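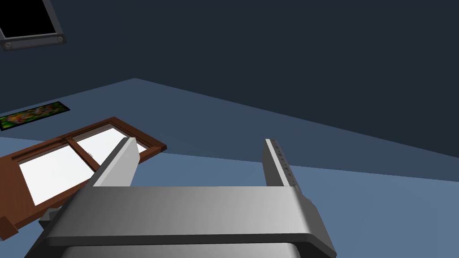
Wrist view, simulated. Fingers open, framed window to the left.

Date: 28 September 2020
Subject: Re: Pindine randomized-scene results

An earlier message said:
> We trained the Pindine grasp policy on 400 simulated scenes with
> wrist views only, then ran 379 test grasps. Changing the room, the
> lighting and the clutter made almost no difference to the score. We
> take this as good evidence that the policy has learned the shape of
> the object and ignores the background.

I don't think the numbers support that last sentence. How many of the 379 started with the object already between the fingers or close to it? When we reran the Han baseline at Studis in May, 235 of our starts were like that, and a script that simply shut the gripper did nearly as well on them as the trained policy. It had learned nothing about shape or background.

The renders bother me too. The wall and the surface next to it in the first one are flat color with no texture at all. If "changing the room" means swapping one flat color for another, that is a pretty gentle test.
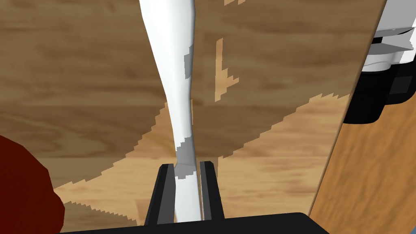 Wrist view, simulated. White object held between the fingers, wood grain behind.

The second is harder, I'll grant that - wood grain, another arm at upper right. But look at the saw-toothed shadow edges. A network can pick up on those very easily, and no camera at Prernthorpe is going to produce them.

Before this goes in the write-up I'd like to see the score split by starting distance, the close-only script run on the same starts, and 30 grasps on the real arm with the lights moved between runs. If the gap survives I'll withdraw the complaint. Please post the failures as well, with the seeds.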